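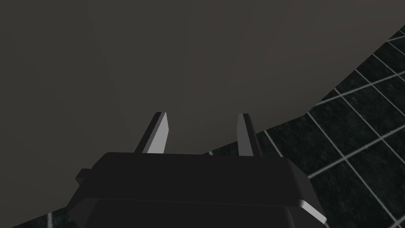

My aunt Orla Conneely left me her recipe for Wirnimby cake, 2 good spoons, and a feud with Liam Coughlan next door. I'd have settled for the spoons.

The feud was over a pear tree. It grew on her side, leaned to his, and dropped every decent pear onto his grass, and for nine years the two of them had talked only through notes in a jam jar on the wall. I found the jar my first Thursday in the house. There was a fresh note in it, folded small.

"Orla," it said. "You owe me for the rake."

So he didn't know! I sat down on the back step with it and felt terrible – she'd been gone since May, and here was this man still billing her.
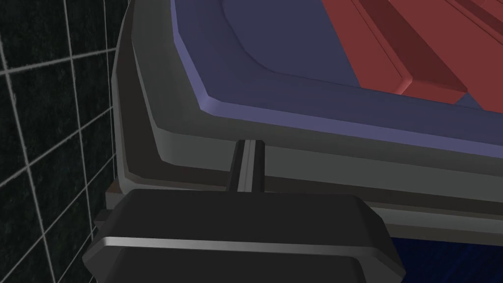 *Grey tray, something red inside.*

I wrote three answers and tore them all up. The fourth just said, "What rake?" I know, I know. But her handwriting and mine are close, and I wanted to see what he'd say.

He said plenty. The rake was a Kermani, it had cost him a week's wages, and she'd left it out in the rain on purpose. Under that, in smaller letters, he'd put, "Are you eating?"

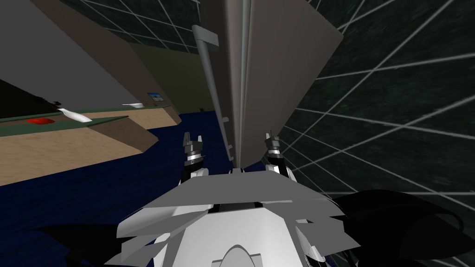
Well, I couldn't keep it up after that. I baked the cake (it sank, hers always did too) and carried it around to his front door with my coat over my pajamas. He looked at the cake, then at me, for a good long while.

"You make your R's different," he said. "I went to the funeral, girl. I stood at the back."

Then he went to get plates.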